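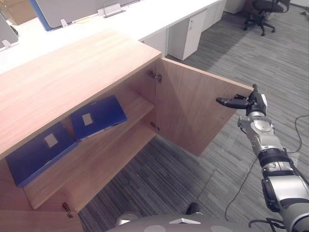 The Patience of Opening a Door

At Wimomine the working day of the robot starts with office furniture. There is a row of desks, gray carpet with stripes, and a light wooden cabinet which holds blue folders. In an office like this a person opens the door, takes a folder and thinks about lunch in the same time. For the robot it is a lesson, and somebody must give this lesson by hand.

Yae Takeda gives it most of the mornings. She sits with two handles in front of her, and what her hands do, the arms of the robot do also. Each good try is saved as one demonstration, and the program called Cuvard learns from all of them together. For the cabinet task she wanted 50 demonstrations before the first training. It took her much longer than she had planned.

The door is the part that she respects the most. It turns on hinges, so the finger must follow a curve and not a straight line. If she pushes too near to the hinge, the door hardly moves. If she pushes too quickly, it swings away and the robot has to reach after it. In her first week she kept only the fast tries, because they looked elegant when she played them again. Later she put back the slow ones.

"When I am fast, I skip the moment of looking," she told me. "Then the robot learns to skip it also, and it does not know what I knew."

Learning to be boring

A demonstration of the whole task now takes her 45 seconds, and she has stopped trying to make it shorter. After 30 minutes she puts the handles down and takes a walk in the corridor. Tired hands make small corrections all the time, she explained, and small corrections are also something that a machine can learn.

I was allowed to try it myself. Opening the door went better than I had feared. The folder was another matter. Through the handles I could feel nothing – no weight, no friction – and I had to judge only with my eyes when the fingers had touched the cover. I pressed too hard, then I let go too early. Takeda saved none of my tries, and she was very polite about it.

She has her own rule for the folders. She never begins two tries from the same position. One time the folder leans, another time it lies flat, and sometimes she moves the robot a little to the side so that it must bend its arm to get there. The operators at Pendmont, where she learned the work, always put everything back on tape marks. She found that their robot was excellent until the tape was removed.
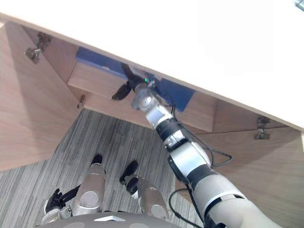
Akihiko Amano is less sure that more variety is always the answer. In his opinion a beginner should repeat one simple start position until the hand is calm, and only after that begin to change things. He would also like the operators to save their mistakes, together with the recovery, so that the robot sees how a person gets out of trouble.

They have discussed this since July, and Takeda has given way on one point. When a folder slips from her now, she does not stop the recording. She moves the arm back, waits a moment, and goes in again.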